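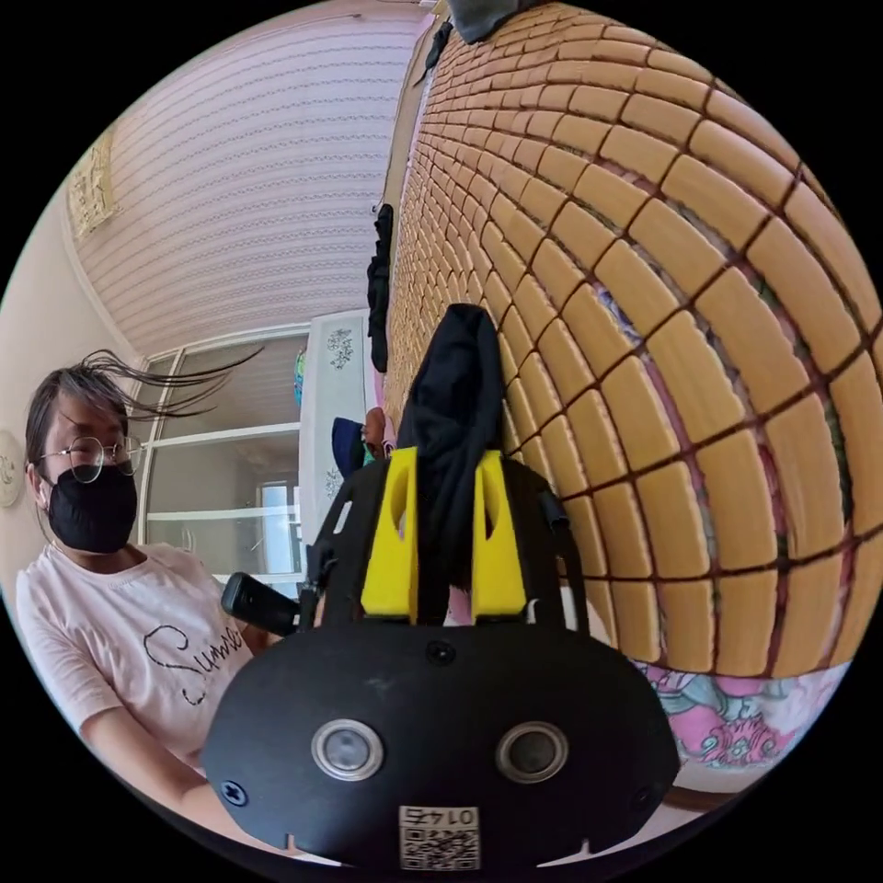 Clause 6 can't be followed as written, the comment said, and whoever wrote it has never tried to pick up a black shirt.

It was attached to draft 4 of the handling rules, in the column for remarks, with no initials. Comments came into the Prirken office through a shared form, and the form did not require a name. I had asked for that field to be optional. Clause 6 was mine.

It read: The operator shall close the fingers on a visible edge of the item. If no edge is visible, the operator shall not close.

I had written it in March, after Drimetti sent back 251 recordings in which the item was taken by the middle and dragged. The Jolell folding unit learned from those recordings. A unit that took cloth by the middle produced a lump, carried the lump to the folding area, and reported a completed transfer. The report was correct under the definition of transfer then in force, which was clause 2, also mine. I changed clause 2 the same week and wrote clause 6 the week after.

I answered the comment in the form. I said that every item has an edge, that the operator was free to move the item with the closed fingertips until one appeared, and that clause 9 covered lighting.

The answer came at 7:40 the next morning. Clause 9 covers lighting for white and colored items, it said. On black cloth a hem and a crease look the same from above. I have been closing on creases since draft 2 and so has everyone else. If you want us to stop, say what to do instead.

I read clause 9 again. It did say white and colored. I had meant the second word to take in black.

There was a hand gripper in the cabinet at Prirken, an old one from the Atallah trials with one jaw pad missing. I fitted a new pad, cleared the long table, and put down a black undershirt I had brought from home. I closed on what I took to be the hem. I lifted. It was a fold across the stomach, and the shirt came up as a loop with both sleeves hanging inside it. I logged it as a failed grip under clause 6. I did this until lunch. My log had a column for "edge visible, yes or no," and I found that I was filling it in after the lift, when I already knew.

That was a defect in the column. An operator who fills it in after the lift will never record a wrong guess. I went through the 4,000 recordings we had accepted since draft 3 and pulled the ones labeled as dark items. The column said yes in every one of them.

I drafted a replacement.

6.1 The operator shall state whether an edge is visible before the fingers close. The statement shall not be changed after the lift.

6.2 Where no edge can be told from a crease, the operator may close on either, lift the item clear of the surface, and hold it still until it hangs.

6.3 A hanging item shows its edges. The operator shall then lower it and take a second grip.

6.4 A first grip made under 6.2 is not a failed grip.

I was unsure about 6.4. Drimetti paid by accepted recording and the acceptance script rejected anything with two grips. I called their desk and was told that the script could be changed if the rule changed first. I asked whether the rule could be shown to them as a draft. They said a draft was not a rule.

So I issued it. I sent draft 5 out at 4 in the afternoon as a numbered edition, which meant that the hold in 6.2 went out with no minimum time. I had left a blank there and then deleted the blank.

The first remark was in the form before I had put the gripper back in the cabinet.

Hold it still for how long, it said. My wrist wants to know.

I typed that the operator should hold until the item stopped swinging. Then I thought of the strap, and the weight of the thing at the end of a straight arm, and of 1,000 lifts a week. I took the undershirt out of my bag, laid it on the table, closed on a crease, and looked at the wall clock. I had written two seconds on the pad by the time my arm began to shake, and crossed it out, and wrote: until the lower end hangs free. The elbow may rest on the table.

I sent that as 6.2 (a). The form showed it as read. No further remark was entered against clause 6 that day, though there was one against clause 9, asking what was meant by colored.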